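Setting Up a Two-Finger Gripper to Work Inside a Computer Case
Part 2: reach, finger travel and the first touch test
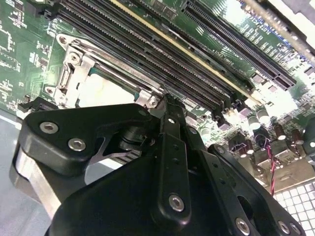 A reader of part 1 wrote in to ask whether the arm could be run at normal speed once the paths were saved. It can in open space. Inside a case, keep it slow for every move, saved or not.

This part assumes the arm is bolted to the bench and homes correctly. I use a Jillico arm controller and the Akier path editor, but the steps are much the same with other software.

What you need
- A scrap computer with the side panel off and the power cord removed
- Hex keys for the finger screws
- A steel ruler and masking tape
- A foam block, 50 mm thick
- An emergency stop you can reach while looking into the case

Step 1. Fix the case down
Lay the case flat with the motherboard facing up. Clamp it to the bench at two corners. If it can slide, every position you save later will be wrong. Mark the corners with tape so you can put it back in the same spot.

Step 2. Check the finger screws
Go over each hex screw on the finger links and snug it. Don't crank on them - the links still need to swing freely. Open and close the gripper by hand with the motors off. If it binds, back off the pivot screws a quarter turn and try again.

Step 3. Find the safe height
Put the foam block next to the case, level with the top of the tallest part on the board. Lower the gripper until the fingertips just dent the foam, then raise it 7 mm. Save this as your travel height. All sideways moves happen here or higher. Mine reads 423 on the Z axis, but yours will depend on how the arm is mounted.

Step 4. Plan the approach
Pick one target. The CPU socket is a good first choice because the metal frame around it has clear corners. Leave the cover in the socket the whole time. The pins underneath bend very easily.

Memory slots and loose wires are the usual trouble spots. Tie any wires back before you start, and check that the wide part of the gripper has room as well as the tips.

Step 5. Run the touch test
Set the force limit to the lowest value that still moves the arm. Bring the fingertips over the target at travel height, then step down 1 mm at a time. Stop as soon as the motor current rises and save the point. My controller idles at 1349 on the current readout, so I watch for any jump above that.

Back out straight up. Never swing sideways from a low position.

Step 6. Repeat it
Run the saved path again with your hand on the stop. If the tip lands in a different place, check the clamps first and the finger screws second.

Part 3 covers opening the socket latch with the Dimholm fingertips.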